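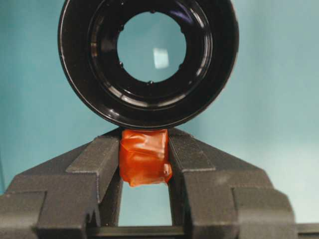 The Vanonby camera swap is back this Saturday, and I'm so glad, as I've had a bag of old gear by my door since June! Doors open at 11 at the Condale building, same as last time, and Glykeria Sarantis is running the repair table again (go early, her line gets long). If you're bringing a lens or anything like it, hold it up and look straight down through the glass with something pale behind it – a clear round middle with a bit of blue-green to it is what I like to see, and shiny black rims don't tell you much. Entry is $4 and kids get in free.

Last year's swap raised $2,351 for the school darkroom, and Kosmas Vrettos tells me the new sinks are in. I'm hoping to go home with fewer things than I brought – wish me luck.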